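Section 4: Oiling and looking after your Priltstead countertop

If you've made it through Section 3, your counter is cut, screwed down and sealed around the sink, and you're probably sick of looking at it. I was! But please don't skip this part. The finish is what keeps a wood counter alive, and it's also the part people call me about the most.

I'm going to assume you bought the unfinished version. If yours came pre-oiled (there's a green sticker on the underside if it did, which I realize is not much use once it's installed, so check your receipt), go straight to step 9.

What you need

Food-safe mineral oil, one bottle for a kitchen of ordinary size
Board cream or a beeswax and oil paste
Sandpaper, 120 and 220 grit, and a sanding block
A stack of lint-free cotton rags – old T-shirts are great
Painter's tape
A vacuum with a brush head
A metal bucket or can with a lid, for the used rags
A good lamp you can move around

You don't need a power sander. I own one and I still do the last pass by hand, since it's too easy to lean on the machine near the sink cutout and leave a dip. Jade Wong, who proofread this manual, wants me to admit that I learned that on her counter.

Before you start

Pick a time when the kitchen can be out of action overnight. The oil doesn't smell much but it gets on everything, including sleeves, cats and homework. Take everything off the counter, and I do mean everything. Unplug the toaster and the kettle and move them to another room or you'll end up working around them.

CAUTION: Turn off anything hot nearby and let it cool all the way before you put oil on the wood. Keep the oil and the rags well away from the stove.

Sanding

1. Run your hand over the whole surface with your eyes closed. You'll feel rough patches long before you see them. Mark them lightly with a pencil.

2. Tape the rim of the sink and the bottom inch of the backsplash. Sandpaper will scratch stainless steel and it doesn't come out.

3. Start with the 120 and go with the grain, never across it. Long strokes, light pressure. When the pencil marks are gone, stop.

4. Vacuum, then wipe the whole thing with a barely damp rag. The wood will feel fuzzy again after this. Don't panic, that's the grain standing up, and you want it to do that now and not the first time somebody spills a glass of water.

5. Let it dry, then knock the fuzz down with the 220. Do the front edge too, and slightly round over the corners while you're there. Sharp corners lose their oil first and they look tired in no time. Vacuum again.

Note: If you have a double sink, the strip of wood behind the faucet is a pain to reach. Wrap your sandpaper around a paint stirrer and take your time. Same goes for the narrow bit in front of the bowls.

Oiling

6. Pour a puddle the size of your palm in the middle of the counter and spread it with a rag, working outward. Keep adding. You want the surface looking flooded, and you'll go through more oil on this first coat than seems reasonable. Pay special attention to the end grain and to the raw edge of the sink cutout, if you can get a finger in there. They drink it up.

7. Leave it alone for 20 minutes. Go have a coffee. If you come back and find dull spots, those were thirsty, so give them more and wait again. Then wipe off whatever is left standing. Wipe it more than you think you should! Leftover oil goes tacky and collects crumbs.

8. Let it sit overnight and repeat the next day. 2 coats is the minimum I'd put my name to. Essam Ouali, who fits these for a living, goes for more around a busy sink, and I wouldn't argue with him.

CAUTION: Mineral oil is pretty tame, but some of the "natural" counter oils have linseed or tung in them, and rags soaked in those can heat up by themselves and catch fire. Read the can. If there's any doubt, lay the rags flat outdoors until they're stiff, or drown them in water in the metal bucket and put the lid on. Never leave them in a ball in the trash.

9. Rub in the board cream. A little goes a long way here, a blob like you'd use for hand lotion does a good stretch of counter. Work it in circles, give it time to soak, then buff with a clean rag until your hand slides without dragging.

10. Peel off the tape. Put your stuff back.

Everyday living with it

This is a counter, so use it like one. I get nervous emails from people who've put down placemats and a tray and a second tray, and it makes me a bit sad. Wood can take a lot. Lay out your bowls and spoons, roll your dough, let the kids make a mess of pancake batter.
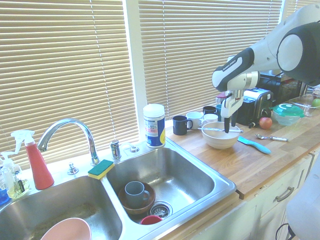 Fig. 4-1. Butcher-block counter next to a double-basin sink.

What it can't take is water sitting still. The stretch beside the sink gets the worst of it, so keep a dish towel handy and dry that part whenever you walk by. A drying rack is fine as long as there's a tray under it that drains into the sink. Wet cans and cast iron are the other troublemakers, as both leave black rings (how to fix those is further down).

Hot pans need a trivet, always. The same goes for slow cookers, which don't feel all that hot underneath but sit there for hours. For a toaster, the main thing is to slide it out now and then and sweep up the crumbs. Oil and crumbs make a sort of paste and you don't want to find it in March when you put it there at Thanksgiving.

For daily cleaning, a drop of dish soap on a damp sponge, then a dry towel. No bleach, no abrasive powder, no vinegar. I know vinegar is all over the internet. It dulls the finish, so leave it for the windows.

When to oil again

Flick a few drops of water on the counter and watch. If they bead up, you're fine. If they flatten out and the wood goes dark under them, it's time. In a new kitchen that'll come around quickly and then less and less often. A touch-up is just steps 6, 7 and 9, with no sanding, and it can be done on one section at a time if you can't clear the lot.

Fixing small problems

Black rings: These are iron reacting with the wood. Rub with half a lemon and some salt, leave it a few minutes, rinse, dry, and oil the spot when it has dried out. Deep ones might need two or three goes.

Scratches: Sand with the 220, feathering out past the scratch so you don't leave a little trench. Oil and cream.

Sticky patches: Too much oil left on. Wipe hard with a dry rag. If that doesn't do it, a bit of warm soapy water and another wipe.

Red or purple stains: Beet, berries, wine. Most of them fade by themselves with daily washing. I'd wait a couple of weeks before getting out the sandpaper.

Hairline gaps in winter: Normal. Dry air shrinks the wood and they usually close when the heating goes off. If one is wide enough to take a credit card, or it's still open in summer, send a photo to Kenta Minami at the Priltstead workshop and he'll tell you if it needs filling.

Wobble or lifting near the sink: Stop, don't sand it. That's a fixing problem or a leak. Look under the sink first, then go back to Section 3 and check the slotted brackets. They're supposed to let the wood move, and if somebody has cranked them down tight (I've done it, you get carried away with the driver), back each one off a quarter turn.

Note: Pleline sealant, the one in your kit, doesn't stick to fresh oil. If you need to redo the bead around the sink, do that before you oil, or wipe the edge with rubbing alcohol and let it dry first.

Last checked April 27, 2024. Section 5 covers fitting the upstands.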